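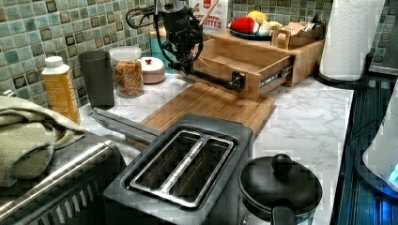
A reader wrote in after last summer's version of this page to say the hill beside the Hovska stage was full well before the parade started, and that the advice to turn up half an hour early was no good any more. Fair point. The times below have been changed, and so has the order of the steps.

# How to see the night parade and the lake show at Cenden in one evening

The two shows at Cenden run back to back. The parade leaves first, travels 400 metres from the old mill to the lake gates, and the lake show begins once the last float is off the path. Most people pick one and catch the tail end of the other from wherever they happen to be standing. You can see both properly if you start from the right end.

## Before you go

Check the daily program on the park's board inside the main entrance. The printed map doesn't have show times on it. In July the parade moves later because of the light, and on the busiest nights there are two parades, in which case the lake show only follows the second one.

Bring something to sit on. The path is paved and gets hard after a while. Folding chairs aren't allowed on the parade route, but a cushion or a rug is fine as long as you fold it up when staff ask you to stand.

Eat early. The food places near the lake close their windows during the parade, and the queue at Ríos, the big cafeteria across from the carousel, is at its worst in the hour before. If you're having dinner there, order before 5 p.m. The colder side of the menu (wraps, salads, the cheese plate) comes from a separate counter and moves faster.

## Step 1: Pick your end of the route

The parade starts at the mill and finishes at the lake gates. People coming off the rides tend to stop at the mill end, which fills up first. The best spot for seeing both shows is the last bend before the gates, on the left side as you face the water. There's a low stone wall there and a row of lamps. Stand past the third lamp, where the path widens.

The hill beside the Hovska stage is a good spot for the parade and a poor one for the lake, as the trees cover half the water. If the parade is all you care about, go there. The floats stop below it for the longest dance number, and you look down over everyone's heads.

## Step 2: Get there 60 minutes before the parade

One hour is enough on an ordinary night. On a night with two parades, come an hour before the second one and let the first crowd clear out around you. People leave quickly once the last float has passed, and the wall often empties completely.

If you're with children, take turns. One adult can hold the rug while the others ride the train or get drinks. Staff are relaxed about this up until the ropes go out. After that they'll ask you to stay on one side or the other, and crossing is only possible at Gate 2.

## Step 3: Use the wait

Toilets first. The closest are behind the boathouse, and the ones beside Zoserex are a better bet if there's a line. Zoserex itself (the indoor coaster, for anyone who hasn't been) usually has its shortest wait of the day during the parade, so if someone in your group doesn't care for floats and dancers, send them there and agree on a meeting place beforehand. The ride exit comes out on the far side of the route, so they won't be able to walk straight back to you.
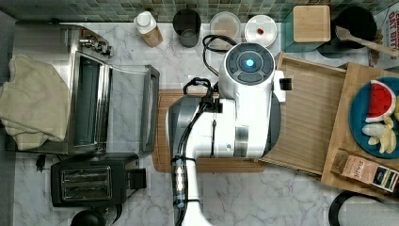
Pick somewhere on their side of the ropes, such as the ticket hut or the clock, and collect them when the path reopens. Phone reception is patchy by the water once the crowd builds up, so don't count on a message getting through.

## Step 4: Watch the parade

There are 21 floats this season, with walking groups between them. From the last bend you'll hear the music well before you see anything. The lead float is the lantern ship, and the performers on foot come close to the ropes at the bend because the floats need the outside of the curve.

A few things to know:

- The snow machines on the winter floats are aimed at the left side. It's foam and it brushes off, but cover your camera.
- The drummers are loud. Small children may want ear protection.
- The parade sometimes pauses for several minutes while a float is sorted out further up. The music keeps looping. Stay where you are.
- Flash is allowed. Tripods aren't.

The characters don't stop for photos or autographs. Some of them do come out at the mill the next morning, and the times for that are on the same board as the show times.

## Step 5: Turn around for the lake show

When the last float goes through the gates, staff lift the ropes and the crowd from further up the route starts walking down. Don't walk with them. From the wall you only have to turn around and step up to the railing – the fountains are straight ahead and the projection screen is slightly to your right.

Wind matters here. If it's blowing toward you off the water, you'll get spray, and the park dims or skips the tall fountains when it's strong. The show can be called off with very little notice. The announcement comes over the path speakers in English first, and the parade isn't affected.

The narration is hard to follow from the railing. There's a better speaker near the boathouse steps, though the view is lower. For a first visit I'd take the view.

## Leaving

Everyone heads for the main entrance at once. The way around the back of the carousel is longer and much quieter, and it brings you out next to the lockers. Shops at the entrance stay open for half an hour after the lake show, so if you want to buy anything, have a look then and let the car park empty.

If you came by bus, the last one waits for the end of the show. It doesn't wait for the shops – go straight to the stop and stand at the signed end, as the other side is for coach groups only.

## If it rains

Light rain changes nothing. In heavier rain the full parade is swapped for a short one with covered floats and no dancers, and it runs the route in the opposite direction, from the lake gates up to the mill. The last bend is still a good place to stand. You'll just see the ship at the end instead of the start.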